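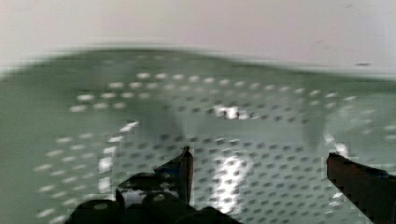 Unit 6: Perforated Ware in the Teaching Kitchen

Course: Household Practice I
Instructor: Arlindo Furtado
Session: October, Geddes Kitchen Laboratory

Purpose of the Unit

This unit covers the selection, use, and care of perforated kitchen ware, including colanders, draining trays, and steamer inserts. Students should read the handout before the laboratory session and bring it with them.

Terms

Perforated ware: any vessel or tray with holes made through its surface for the passage of water, steam, or air.
Open area: the share of the surface taken up by holes. A larger open area drains faster but leaves less material to carry the load.
Staggered pattern: holes set in rows, with each row shifted by half a space from the one before it. A sage-green surface with small round holes in staggered rows is shown at the head of this handout.
Straight pattern: holes set directly above one another in both directions.

Reading a Perforated Surface

On a curved wall, round holes look like narrow dashes when seen at a low angle. Students who are asked to judge hole size should therefore look straight down through the hole. Glare is a second source of error. A bright reflection can hide several holes at once, and a blocked hole may be missed within it. Turn the piece slowly under the lamp and inspect it a second time before recording a result.

Selection

Match the hole to the smallest food to be drained. Small holes are suited to rice, lentils, and berries. Larger holes are suited to pasta and cut vegetables. Fine grains such as quinoa require a mesh strainer and should not be drained in perforated ware.

Draining Procedure

1. Place the colander in a clean, empty sink on a level base.
2. Pour away from the body, beginning at the far side.
3. Allow the food to stand for one minute.
4. Lift and tilt once. Do not shake delicate foods.

Care

Wash promptly after use. Starch that dries inside the holes is difficult to remove. Use a soft brush from the inside and then from the outside, rinse, and set upside down on a rack. Steel wool is not permitted on colored finishes.

Laboratory Assignment

Working in pairs, drain 700 grams of cooked pasta in each of the two colanders provided and weigh the water collected after one minute. Enter both weights on the record sheet. Submit the sheet before leaving the laboratory.

Questions about this handout: Household Practice office, Room 248
Back to top
This site uses cookies to remember your settings. Accept | Decline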